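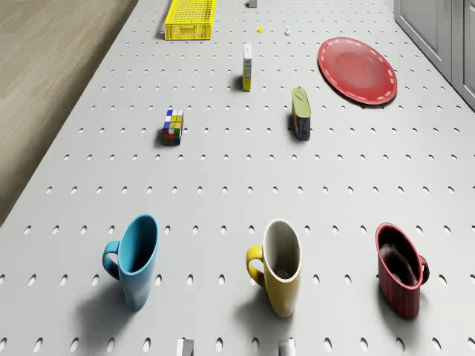 Tabletop set in the simulator, wrist view, with three mugs in front of the gripper.

Retamal Tabletop Recording Kit
By Hirkell

Retamal is a software kit for collecting pick-and-place examples in simulation. An operator moves the simulated arm by hand controller, the kit records every episode, and at the end you have a clean set of demonstrations which your learning system can read directly. No real arm is needed for the collection.

What you receive
The kit comes with 37 household objects, among them mugs in several colors, a plate, a basket, a puzzle cube, boxes and tins. All objects have mass and friction values already set, and you can change them in a text file. The standard work surface is a gray perforated board. You can also load your own surface, if it is saved in one of the supported mesh formats.

How one recording goes
The operator reads a short instruction on the screen, for example "put the yellow mug in the basket". The objects are placed anew before each episode, inside limits which you define. When the task is finished, the operator presses one button to keep the episode or another button to throw it away. Kept episodes receive the instruction text, the start positions and the name of the operator profile.

We recommend to discard an episode when the operator stopped for a long time in the middle. Such pauses are learned by the policy as well, and they are difficult to find afterwards. The review tool Gusta, included in the license, shows the gripper speed as a line under the video, so pauses can be found quickly and trimmed.

Distractor objects
Every layout can contain objects that are not part of the task. In the settings you choose how many, and if they may stand close to the target. For mugs we suggest to keep the handle direction free, so the examples include grasps from different sides. Tall boxes can fall when the arm touches them. The kit marks these episodes with a flag but does not delete them.

Technical data
Recording rate: 25 frames per second
Views: wrist and overhead, both recorded at the same time
Episodes per project: up to 2000
Recorded signals: joint positions, gripper opening, object positions, contact flags
Input: hand controller or keyboard
License: one workstation, unlimited operator profiles

Not included
Hand controller, workstation, training code. The keyboard works for a first test, but for daily collection it is too slow and the movements become angular.

Updates and support
The present version is from November 2025. Projects made with the April version open without conversion, only the contact flags have to be computed again. Support is given by e-mail from our office in Zarnville. Please attach the project log to your message, and write which object set you have loaded.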